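Trallow Tuck-Top Mailing Cartons

Product reference 961
Supplied by Moen Packaging
Category: Cartons and mailers / Small goods

Overview

The Trallow is a one-piece mailing carton for small goods sent by post or courier. It is supplied flat, is folded by hand and closes with a tuck flap at the front of the lid. No tape or glue is required to form the carton, although customers sending goods overseas are advised to seal the front edge before dispatch.

The range was introduced to replace the Kiter carton, which has now been withdrawn. Customers holding stocks of Kiter may continue to use them alongside the Trallow. The two are not interchangeable on a printed order, as the position of the address panel differs, and artwork prepared for the earlier carton must be submitted again for approval.

Suitable uses

Trallow cartons are used by museum shops, small publishers, craft makers and spare parts departments. They are suited to items that do not move freely once packed: notebooks, boxed candles, folded textiles, small tools and similar goods. They are not intended for liquids, for frozen goods or for anything requiring certified packaging under transport rules. Customers in doubt should contact the sales office before ordering.

Unwrapped food should not be placed directly against the board. An inner bag or greaseproof liner is available under the Ullura name and may be added to any order.

Material and finish

The carton is made from brown corrugated board, unbleached on both faces. Small differences in shade occur between batches and are not treated as a fault. The board accepts most water-based inks and ordinary paper labels. Labels intended for removal should be tested first - some adhesives lift the surface fibres.

Printing is offered in one colour on the outside of the lid. Inside printing is available on request, subject to a longer lead time. A proof is issued for every new design and must be returned signed before production begins.

Folding instructions

Place the blank on a clean, flat surface with the inside of the board facing upwards. Bend each crease once before beginning. Raise the side walls, fold the front wall over and press its tabs into the slots in the base. The dust flaps on the lid are then turned inwards and the lid is brought down, with the tuck flap passing inside the front wall.

The lid should close without force. Where it springs back, the rear crease has usually not been bent far enough and should be worked again by hand. Cartons that have been stored in a cold room should be brought into the packing area the evening before use.

Storage

Flat cartons should be kept in their outer wrapping, away from direct sunlight and off the floor. Bundles must be stacked no more than 10 high. Damp board loses stiffness and does not fully regain it on drying, and any bundle that has been wetted should be withdrawn from use. Folded cartons may be kept ready for packing but should not carry weight until they are filled.

Ordering and delivery

Cartons are sold in complete bundles only. The minimum order is 2 bundles for plain cartons; the minimum for printed cartons is stated on the quotation. Plain stock is normally dispatched within 2 working days of a confirmed order. Orders received after noon are treated as received on the following working day.

The warehouse closes for stocktaking in February. Customers with regular requirements are asked to place orders in advance of the closure, and account holders will be notified of the last dispatch date in writing.

Samples

A single plain sample is supplied free of charge to trade customers. Requests should be addressed to Gudrun Strand in the sales office, stating the product reference and the nature of the goods to be packed. Printed samples are charged at cost and the sum is deducted from the first full order.

Returns and disposal

Unopened bundles of plain cartons may be returned by prior agreement. Printed cartons cannot be returned unless faulty. Any shortage or damage in transit should be noted on the delivery sheet and reported to the sales office in writing.

Used cartons may be placed with ordinary cardboard for recycling once labels and tape have been removed.

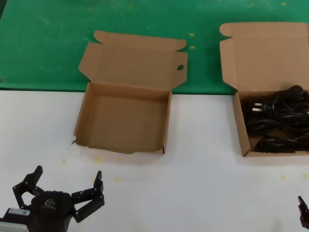 Brown cardboard carton with tuck flap, lid open.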